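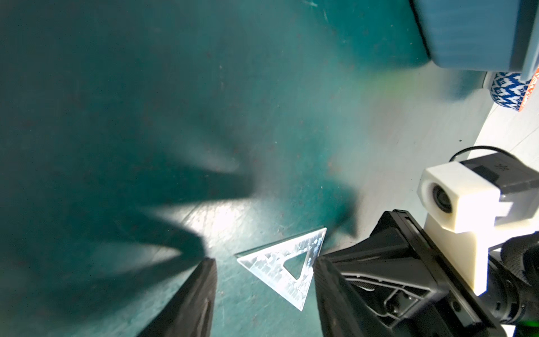 My half of the Curkeo project was grasp checking, meaning the bit of code that decides whether the gripper has closed on something or on thin air. It worked great on cups and terribly on drafting tools, and most of this report is about why (and about the time I nearly cooked a motor). Clear plastic lying flat is a mean thing to hand a wrist camera. With the set square between the fingers you get white glare streaks across its face, the mat showing right through the hole in the middle, and the gripper's own shadow stretching over the teal in long spikes that look more like solid objects than the ruler does. My first detector loved those spikes.

What went wrong

On 12/7/20 I was running the sorting task with Hwa-young Bae on the stop button. The job was simple: pick up a drafting tool, put it in the blue tray, go again. The left arm went down for a triangle, and the detector had put the target a bit below the real surface of the mat. The fingers touched down and the arm just kept pushing! Our controller is supposed to give up when the load value goes over 3,000. I watched it climb to 3,515 on the plot and stay there while I said something like "um, is that normal?" Hwa-young had already hit the button.

The elbow motor was too warm to keep a hand on, and one fingertip pad had twisted loose. Horacio Godoy checked the gearbox with us and found no damage, so we got off lightly.

I first blamed the overlapping pieces. The pink triangles and the stencil ruler sit so close together that the fingers have to come down between them, and I figured we were pinching two at once. 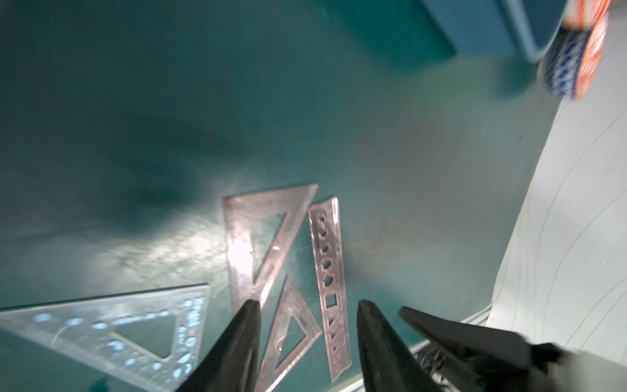

Finding the real cause

That theory lasted until I tried the same pick with a single triangle and got the same climb. So I went through the logs with Amancay Acuña, and we found 2 separate problems sitting on top of each other.

The first was the height estimate, which I sort of expected. The second was plain embarrassing. The load limit was only checked while the gripper was closing. During the descent it wasn't checked at all, because I'd copied the loop from the Drosetti starter code and left out the part I thought we didn't need. Any wrong height would have done it.
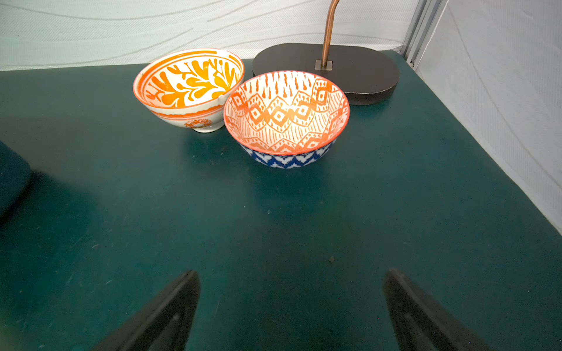 Bowls had been hiding the bug from me the whole time. I did nearly all my early testing on them, and they stand well up off the mat, so a height that's a little off still gets you a rim between the fingers. They're easy to see too: the pair we used has an orange leafy pattern inside one and red-orange diamonds and zigzags inside the other, and the detector hardly ever missed. I should have tried flat stuff in week one. Lotte Van Loon even suggested it in February and I wrote it down and forgot!

What I changed

The load check now runs in every phase, on both arms, and stops the arm after 3 high readings in a row (one reading was too jumpy and kept tripping in midair).
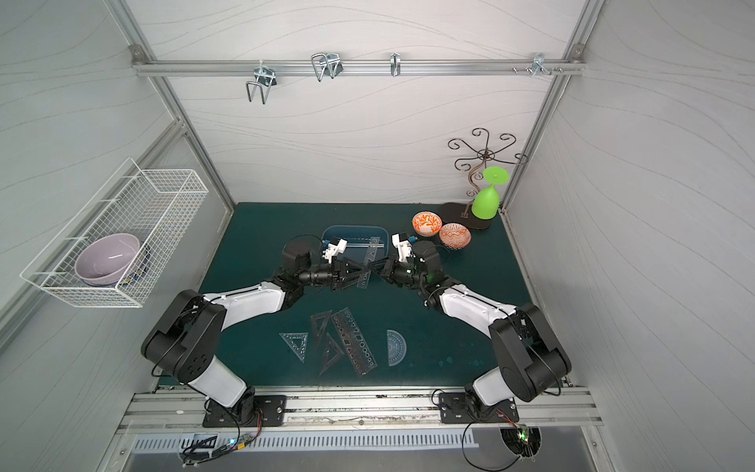
I also added a hard floor for the fingertips, measured by touching down gently at each corner of the mat before a session. It's a bit slow and Gervasio Ulloa, who has the cell after us, grumbles about it, but I'm keeping it. If a target comes out lower than the floor, the arm goes to the floor height and no further.

For the glare I only have a half fix. Taking a second look from a different wrist angle helps with the tinted pieces and does much less for the clear ones, so those still get skipped fairly often. A skipped ruler I can live with.

The updated code is in the Orkulport folder under grasp_check, with the old loop left in and commented out so the next team can see what not to copy.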